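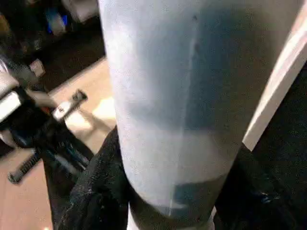

A pale blue-grey cylinder held between two dark gripper fingers.

Two thousand pounds, five days and a great deal left out

Velden's new makeover series promises that anyone can have a lovely home on a small budget. Our television writer has watched all of it, and then went to look at some of the rooms.

There is a moment in the first episode of The Narkulitz Rooms when the presenter holds up a paint-stained notebook and reads out the total. The couple on the sofa gasp. Their front room, which forty minutes ago was brown and full of boxes, is now green and full of lamps, and it has cost £1,994. The budget was £2,000. There are six pounds left over, and the presenter hands them across in coins, and everybody laughs.

I laughed too, the first time. By the fourth episode the change was coming out of the pocket at exactly the same point before the last advert break, and I had started to write things down.

Velden launched as a homes channel in the spring and has been looking for a hit ever since. It has tried gardens, it has tried a man-and-van antiques format that was quietly moved to the small hours, and it has tried repeats. The Narkulitz Rooms is the first thing it has made that people talk about at work. The idea is simple enough to fit on a bus stop advert, and does: one town, 100 rooms, five days for each. Households apply, a team arrives, the family goes to stay with relatives, and they come back to a reveal.

According to the channel, 2158 households put themselves forward. That figure is in every press release and is read out in the opening titles over a shot of the town from the air. I asked how many of those were from Narkulitz itself, as the rules say you have to live there, and was told that the number referred to "expressions of interest". It isn't a big town. I asked whether a person who filled in the form twice would be counted twice. I am still waiting to hear.

None of this would matter much if the programme were sold as a bit of fun. Makeover shows have always cheated a little. Older viewers will remember stencils and MDF and the slightly glazed look of a woman who has been given a Tuscan kitchen in a semi. We all knew there was a lorry parked round the corner. What is different about this one is that it presents itself as advice. Every episode comes with a downloadable shopping list. The presenter says "you can do this at home" at least once before each break. Velden has even begun selling a course.

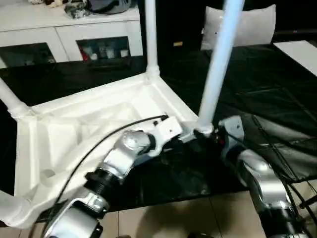
So I took the shopping list for episode three, the one with the back bedroom and the built-in desk, and tried to price it. Paint, timber, hinges, a rug, two lamps, a blind, a second-hand armchair, fabric to cover the armchair, and something listed only as "sundries". I used ordinary shops and I looked for offers. I got to the £2,000 without much trouble. I hadn't at that stage paid for an electrician, and there are four new sockets in that bedroom. They appear between one shot and the next. I had also not paid anyone to plaster the chimney breast, which on the Monday-morning footage, or what we are told is the first morning, has a hole in it big enough to put a football through.

The sums are not a secret, exactly. If you pause the closing credits, which on Velden's app are squeezed into a box the size of a stamp while the next episode is trailed, there is a line that reads: "Budget refers to materials and furnishings. Labour, design and specialist trades not included." A lot is being asked of that line. Take out labour and design and trades, and what's left is a trip round the shops.

Olonik, the company that makes the series, sent me a statement saying that viewers "understand the conventions of the genre". Perhaps they do. I read through a long thread on a homes forum in which a woman said she had put aside £2,000 to do her mother's flat, because of the programme, and had been quoted more than that for the wiring alone. She did not sound as if she had understood the conventions of the genre. She sounded as if she felt stupid, and I don't think she should have.

Then there are the five days. I have no doubt that the crew works hard. You can see it in their faces by the Thursday, or at any rate by the day labelled four. But I spent an afternoon in August walking round the part of Narkulitz where most of the first batch of rooms were done, and knocking on doors, and the people who would speak to me told a looser story. One household said the team had come back for two days after the reveal to finish the skirting. Another said the prep had been done the week before, when the floor was taken up and levelled, and that they had been asked not to mention it until the episode had gone out. It had gone out, so they mentioned it.

A third couple, I should say, were delighted. Their room looked very nice. It had been painted a dark red that I would never have dared, and it worked, and they had kept it tidy, and they gave me tea. They said it had taken five days, start to finish, and that they would do it again tomorrow. I believe them. My complaint isn't that nothing good comes of the show. I just can't tell, from my sofa, which rooms were like theirs and which weren't, and the programme takes some care that I shouldn't be able to.

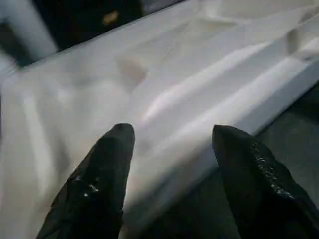
Where the furniture comes from

The second half of each episode leans on furniture. This is where The Narkulitz Rooms is at its most charming and also, I think, at its most slippery.

The presenter goes to a warehouse called Shabalala, on the edge of town, and rummages. It is shot like a treasure hunt. There are sideboards with one door, chairs stacked to the roof, a wardrobe that someone's grandmother must have been sorry to lose. A price is agreed with a handshake. In episode two a solid oak table goes for £35, in episode five a pair of bedside cabinets for a tenner.

Shabalala is a real business and anybody can walk in, and I did. It is a good shop. It has plenty of what the trade calls brown furniture and a rack of mirrors, and the woman at the till was helpful and rather tired of being asked about the oak table. Nothing that I would have called an oak table was on sale at £35. The nearest thing, with a split in one end, was marked at £180. She wouldn't be drawn on what arrangement the shop has with the programme, and I don't blame her. The shop's name is on screen for something like a minute and a half in every episode. You could buy that as advertising, if you had the money, and the price would not be an oak table.

I put this to Velden. The reply said that all prices shown were "prices paid by the production". I am sure they were. That was never the question. If a shop sells a table cheaply to a television company because the television company is going to film its sign, the price is true and it is no use at all to a viewer in another town with a van booked and a free Saturday.

It would be easy to fix. A caption would do it. "Usual price £180", in the corner, for three seconds. Programmes about food manage to tell us when a chef has used a blast chiller. Programmes about cars tell us when the road was closed. 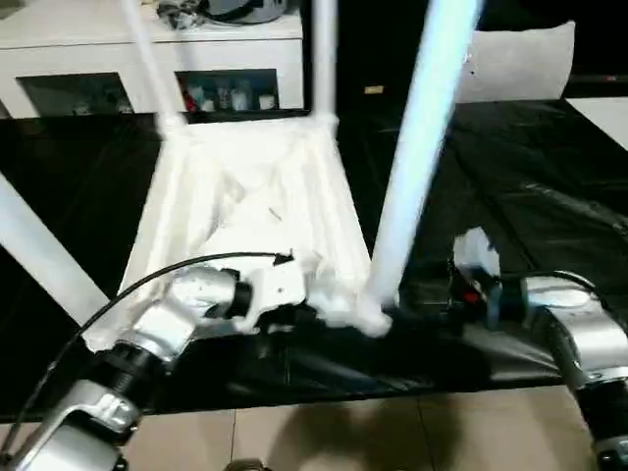
I made that suggestion to someone who had worked on the first series, and who asked me to leave it at that. The answer was that captions of this sort had been discussed and dropped because they "let the air out". I can see that. A makeover show depends on a rise in the last ten minutes, and the rise depends on the number. A family crying over a nice room is pleasant. A family crying over a nice room that cost less than a week in Spain is a hit.

What bothers me is who pays for the air. The people on screen do well: they get the room, they get the lamps, and if they are lucky they get the skirting. The channel gets its audience. The rest of us get a number in our heads, and we take it with us when we ring a decorator, and we think he is trying it on. I spoke to two decorators in Narkulitz, who both said the same thing without my asking. Customers now open with the £2,000. One of them has started sending people a link to the credits.

The course deserves a word. It costs £85, it is called The Five-Day Room, and it is presented from one of the finished houses. I bought it. Most of it is sensible. There is a decent lesson on colour, and another on measuring up twice that I wish I had seen before I ordered my own blinds. There is nothing on electrics beyond "speak to a professional", and nothing on what that professional might cost. The budgeting lesson is eleven minutes long and uses the figures from episode three. Sundries are still sundries.

Velden has ordered a second series, in a different town it hasn't yet named. Olonik says the format will be "refreshed", and that the budget will stay where it is. The application form is already up on the channel's website. It asks for your postcode, a photograph of the room and whether you are comfortable showing emotion on camera, and it does not ask about the wiring.

The Narkulitz Rooms is on Velden at 8pm, with all episodes on the channel's app.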